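How does a robot learn to tidy a room?

Think about how you learned to tie your shoes. Somebody showed you, and then showed you again, and you made a big floppy mess of it for a while. Robots need to be shown things too, only they need WAY more turns than you did!

I work on a project called Zerdale, and my job is collecting examples. An example is one try at one small job, saved from start to finish, like putting a cup on a shelf or closing a drawer. The computer program that learns from them is named Plusel (my friend Wenche Brekke picked that name, and I still don't know why).

A lot of our examples happen in pretend rooms. They live inside a computer, a bit like the rooms in a video game. I sit in my chair, steer a pretend robot around, and the computer remembers every move I make. If I knock a pretend lamp over, I press a button and it's standing up again - no sweeping!

Last August I did 123 tries at opening one drawer. Yes, the same drawer. But I changed something each time. I started from the door, then from next to the desk, then way off in a corner facing the wrong direction. If Plusel only ever saw the drawer from one spot, it might get stuck as soon as it stood anywhere else.

We change the rooms as well. Wilma Mowat builds them, and she has made 19 so far. She swaps the floors, the walls and the chairs, so Plusel can't just memorize one room and call it a day. A desk is still a desk when the wall behind it is a new color, right? You know that already. A program has to see it lots of times.

And what about my mistakes? I make plenty! We keep some of those and mark them as mistakes, so the program can learn what a bad try looks like. The rest go in the trash.

When I start a new try, I look around the room first and find the furniture. Then I pick where to go, and off I roll, nice and slow.

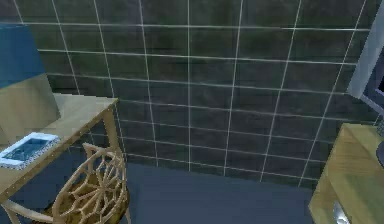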